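Guesthouse or hotel in Nemcombe? Breakfast, late check-in, parking

Travel board > Small towns > Where to stay

kchow_travels
Posted 23/04/2018

Hello all. My wife and I will spend four nights in Nemcombe and I need to choose between the Hutska Guesthouse and the big hotel by the station, the Nondale. I have read the reviews of both but most are old. 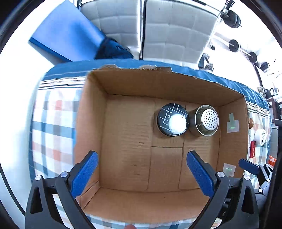
Cardboard box on the table, with two round things in it

My questions are these. Does the Hutska let you check in after 9 in the evening? Our train comes late. Also, is the breakfast at the Nondale included in the price, or do they add it at the end? For four nights the Nondale asks 600 and the Hutska asks 464. The difference is not small for us, but I will pay it if the sleep is better.

Thank you in advance.
Kwan-ho Chow

---

pillowmenu
The Hutska has no night desk. You must call them in the afternoon and they give you a code for the side door. I arrived close to midnight in February and the code worked fine. The room key was in an envelope with my name on it.

Breakfast there is simple, bread, eggs, cheese, good coffee. I liked it more than a hotel buffet.

---

stationside
I don't agree about the Hutska. The rooms on the street are noisy, the delivery trucks start before six. I asked to change and they said they were full. At the Nondale I slept well every night, even with the trains so near. The windows are thick.

Breakfast at the Nondale depends on the rate. The cheap one is room only. Read the small line under the price.

---

kchow_travels
Thank you both. I looked again and my rate at the Nondale is room only, so the difference becomes even bigger. How much is breakfast if I pay at the hotel?

---

stationside
I paid 12 each per morning. So for two people and four nights it is 96. They charged it to the room and there was no problem with the bill.

---

pillowmenu
So that is nearly 700 against 464 with breakfast. Sorry, but for me this is not a hard choice. Ask for a garden room at the Hutska when you call. The trucks are only on the other side.

---

stationside
If they have one free. There are not many garden rooms and they don't promise them by email, I tried. Also no elevator, if your suitcases are heavy.

---

wan_and_only
Can I add one more? The Wan is a small hotel behind the market, five minutes on foot from the station. It has a desk open all night. The rooms are not pretty and the shower is narrow, but the beds are new. I don't remember what I paid, it was through work.

---

pillowmenu
The Wan has no parking, and the title asks about parking.

---

kchow_travels
Yes, my mistake - I wrote parking because at first we wanted to rent a car. Now we come by train, so parking is not important anymore. I cannot change the title.

I called the Hutska this afternoon. The lady was very kind and wrote down a garden room for the first two nights, and for the other two she will see. The stairs are only one floor, so we can manage with the bags. I booked it with free cancellation and will keep the Wan in mind.

---

stationside
Then take ear plugs for the last two nights. I still say the Nondale is better, but enjoy your trip.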